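4. How much boot is a boot?

4.1 The problem with litres

Every small car sold in our sample period came with a figure for luggage space, given in litres, and every one of those figures was in some sense correct. The trouble is that hardly any owner loads a car with litres. Owners load it with pushchairs, bags of compost, the dog, and the box of kitchen things that goes to the rented cottage and comes back with one item fewer. A boot that swallows a generous volume of small foam blocks may still refuse a suitcase, usually at the moment when it is raining.

Earlier work on the subject has mostly taken the published volume at its word and then looked for a link with how content owners say they are. The link is weak. We think there are two reasons for this, one dull and one slightly less so. The dull one is that makers measure to different heights: some stop at the parcel shelf, some carry on to the roof, and a few include the hollow under the floor where a spare wheel used to live. The other is that owners do not fill the boot in the way the measuring method assumes. They put the big thing in first, swear at it, take it out, and start again.

We therefore set the litre to one side and asked a plainer question: given a fixed set of household things and a car of a given shape, how many goes does it take before the tailgate shuts?

4.2 Cars and loads

Three cars were used, chosen because they are sold to much the same buyer and differ mainly in what happens behind the rear seats. The Adeck is a tall hatchback with a short, deep boot and a loading lip that comes up to the thigh of a person of ordinary height. The Hostasik is longer and lower, with a flat floor and a tailgate that slopes forward so eagerly that the top third of the space is mostly a promise. The Van Beek is a small estate, a kind of car that the trade has been declaring dead for as long as any of us have been reading the trade press.

All three were standard cars with the rear seats up and the parcel shelf in place. We did not allow the shelf to be left in the garage, although we accept that this is where most of them are kept.

Loads were drawn from a common pool of household goods and came in three classes. Class A was rigid and large: suitcases, a folded pushchair, a cool box. Class B was soft: coats, bedding, a tent in a bag that had once fitted it. Class C was small, hard and awkward, and was made up chiefly of kitchen things. Class C takes up little room on paper and was expected to matter least.
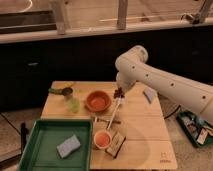 Figure 3. Small household items on a wooden board, with the arm and gripper above.

Each load was weighed so that no car went over its stated limit, and the order in which items were handed to the loader was shuffled by the Prumotar scheduling software. Prumotar also kept the clock. It has a habit of announcing the end of a trial in a cheerful chime, which by the second week had begun to affect morale.

4.3 Procedure

The 29 people who took part all held a full driving licence and had loaded a car for a holiday at least once in the previous year. None was told which feature of the car was of interest. Most guessed that it was fuel economy, for reasons we were unable to establish.

A trial began with the tailgate open and the load on the ground behind the bumper. It ended when the tailgate latched without being leaned on. Leaning was harder to define than we had hoped. After some argument we settled on one flat hand and no change of stance, and a bathroom scale was used to train the observers in what this looked like. An attempt was counted each time the loader tried to shut the tailgate and failed, or removed an item already placed in order to make way for another. Moving an item within the boot was not counted, however loudly it was done.

Trials were run over the whole of August, outdoors, on a level car park. Participants were offered a break between cars and nearly all of them took it.

4.4 Results

The published volume of the boot was a poor guide to the number of attempts. The Hostasik has the largest claimed figure of the three and needed the most goes in every load class except B, where soft items could be pushed up into the slope and held there by the glass. The Van Beek, whose claimed figure sits in the middle, needed the fewest throughout. The Adeck did well with suitcases stood on end and badly with the pushchair, whose wheels met the lip in a way that appeared to be personal.

The surprise was Class C. Loads with a high share of small hard items took more attempts than loads of large ones in both hatchbacks, even though such loads were smaller in total. Looking back through the observers' notes, the pattern is fairly plain. People leave the small things until last, on the grounds that they will go in anywhere. Anywhere then proves to be the strip directly beneath the parcel shelf, and the tailgate stays open. In the estate this strip is long enough to absorb the mistake.

Age, height and years of driving made no clear difference. Participants who described themselves beforehand as good at packing were no quicker than the rest, though they offered more advice to the observers.

4.5 Limits

Three cars are not a market, and ours were picked to differ. We also measured loading only. Unloading, in which the cool box opens by itself, deserves its own study. The level car park flattered all three cars, and a steep drive would probably have favoured the Adeck, whose lip at least keeps things from rolling out. Finally, participants were packing someone else's belongings and may have treated them with either more care or less than their own. Two of the observers hold strong and opposite views on which.

The load lists and the scoring sheet used by the observers are given in Appendix B.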